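Toast, eventually: open day draws a crowd to Dinton workshop

By Dorottya Rácz

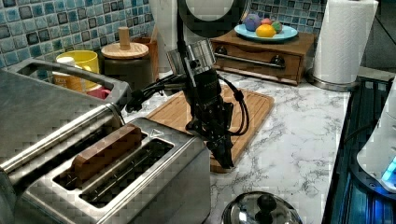
The Polari arm over the chopping board at Saturday's open day, with bread in the toaster.

It is a rare event in Dinton that fills the car park behind the old seed merchant's before ten in the morning. The last one was a closing-down sale. On Saturday, January 12, 2019 it was toast.

Osari, the small robotics firm that moved into the building in November, had promised the village a look at Polari, a robot arm it is teaching to do kitchen jobs. The leaflet said "Come and see breakfast made by the future". It also said there would be free parking, and my impression is that opinion was divided on which was the bigger attraction.

The firm had printed 100 tickets and given them all out by the Thursday. Visitors went through in groups, past a rack of coats and a table of biscuits (bought, made by a factory, very good), and into a room where Osari has fitted out a working kitchen. It is a nicer kitchen than mine. There is a blue mosaic splashback and a marble-patterned worktop, and a plate of fruit that one woman in my group tested with a fingernail when she thought the staff were looking elsewhere.

Polari itself is black, hangs straight down over the chopping board, and ends in two dark fingers. The task set for it was to take a slice of bread, put it in the toaster, wait, take it out again and lay it on the board. A person can do this half asleep, and most of us in the room had done so that very morning.

The first run I watched took 233 seconds, by the clock on the wall screen, and that did not include butter. There was a long spell in the middle when the arm drew level with the slice, appeared to think better of it, and went back up. A boy at the front told it to hurry up. His grandfather told him to leave it alone, it was trying.

When the toast finally came down on the board there was proper applause, the kind you hear at a school sports day for whoever comes in last. The engineer running the session took a small bow on Polari's behalf and then went to fetch more bread.

The second run was quicker, and the third ended with the slice on the floor. We were told that this was useful. Osari's staff said "useful" a good deal over the course of the day, usually while bending down.

Questions followed each session. Would it do crumpets? Not yet, they are the wrong thickness. Could it cut the crusts off? It has not been given a knife, and there were no immediate plans to give it one, which seemed to reassure the back row. How much would it cost? The engineer said it was not for sale and that anyone wanting toast this year should carry on as they were. One man asked whether it could be taught to load a dishwasher properly, and looked at his wife while he asked it. She said she would like to know the same thing.

The more serious part of the day was a talk upstairs on what the arm might be for in the long run. Osari hopes that machines of this sort will one day help people who find it hard to grip or lift things to stay in their own homes. The speaker was frank that this is a long way off, and put up a chart of the past few weeks' attempts to show how far. Of the last 50 tries before the open day, 45 had got the bread into the toaster. Getting it out again had its own chart, and we moved past that one at some speed.

The talk was warmly received all the same. Several people stayed behind to describe, in detail, their own difficulties with jars.

Rizk, the bakery on the green, supplied the sliced white for the demonstrations and sent over a tray of rolls for the staff, who ate them untoasted. The shop also put a sign in its window reading "Toast in two minutes, made by hand", and reports a brisk morning.

Osari says it will hold another open day once Polari has learned something new. Soup has been mentioned. Those at the front are advised to bring a coat they don't mind about.

Tickets will again be free, and will be given out from the workshop's front desk on weekday afternoons. Children are welcome with an adult. The car park will be open, though the firm asks visitors not to use the spaces by the loading door, as happened this time, when the bread van couldn't get in.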